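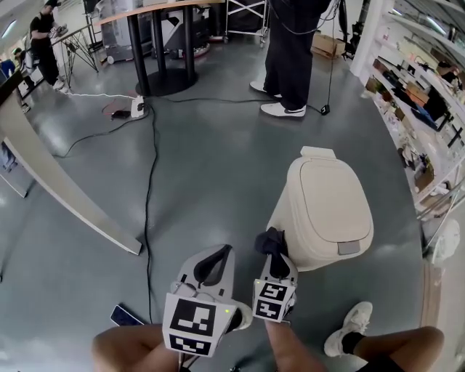

문: 공유기 재부팅하면 Druloren 메일 알림이 왜 두 번씩 오나요?
답: 재접속할 때 대기열을 처음부터 다시 읽어서 그렇습니다. 알림 설정에서 '미전송분 재발송' 끄면 한 번만 옵니다.

티켓 663 / 접수 2022-07-02 / 담당 Razia Yousafzai

증상: Jilolside 지점, 같은 메일 알림 2건씩. 첨부 있는 것만 그런 줄 알았는데 아님. 전부.
- 브라우저 캐시 삭제. 변화 없음
- 계정 로그아웃 후 재로그인. 그대로
- 대기열 확인하니 700건 쌓여 있음. 보관 기간이 7일로 되있음
- 재발송 옵션 끔. 대기열 비움. 공유기 다시 켜 봄. 알림 1건씩 정상

Tiina Kallio 님 PC는 옵션 메뉴가 회색이라 안 눌림. 관리자 권한 필요. Fatima Hlongwane 님께 권한 요청 넣음, 회신 대기중.

추가: 휴대폰 앱은 설정이 따로임. 앱에서도 꺼야 됨. Ndlovu 쪽도 같은 버전이라 확인 부탁드림. 보관 기간은 일단 안 건드렸슴. 줄일지는 7월 점검 때 다시.

상태: 보류 (권한 건)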